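Shopping for Grippers: Our Bench Days at Pradenis

Posted in August by the Moffat equipment planning group

We have been putting together next year's automation budget, and I have loved every minute of it (yes, even the spreadsheet!). The big line is hand-held grippers for demonstration work. We went in thinking we'd order two pairs and spend the rest on arms. Then we tried the flower gift box task, with its scissors and small delicate parts, and the order changed completely. Pads wear, markers get scuffed, and people want to practice at the same time, so the plan now is 19 units from Vulel plus 40 sets of replacement finger pads from Fostotov. Tables we already own. Chairs too, thank goodness.

Click any picture for the larger version.
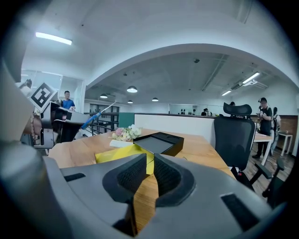
Dark grip pads up close, with the bouquet and the open box on the table past them. 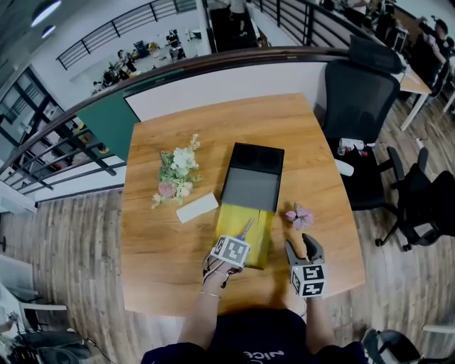
Two grippers, one person. Budget in pairs! The scissors are in the left one.

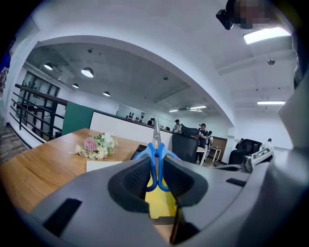
Blue-handled scissors held upright between the pads. Thin tools like these moved pad quality to the top of our list.

Gladys Mrema wrote back after the first draft of the order went out, and she would put the money somewhere else: "I'd drop four of the grippers and buy storage and chargers with it. At my last site we had plenty of hardware and a single shelf to keep it on, and we lost the first half hour of every morning hunting for matched pairs. Also, please price the marker cubes separately. They get ordered as an afterthought and the shipping hurts."

Good points, and the storage line is going in. I'm still holding out for the full 19, though, because the group signing up for bench time keeps growing and I'd love to have all of them working by spring. Marker cubes now have their own row, with 200 set aside for shipping. The revised sheet is in the Moffat shared folder under Equipment, second tab. If you have a pad supplier you like, add it there before the order closes at the end of the month.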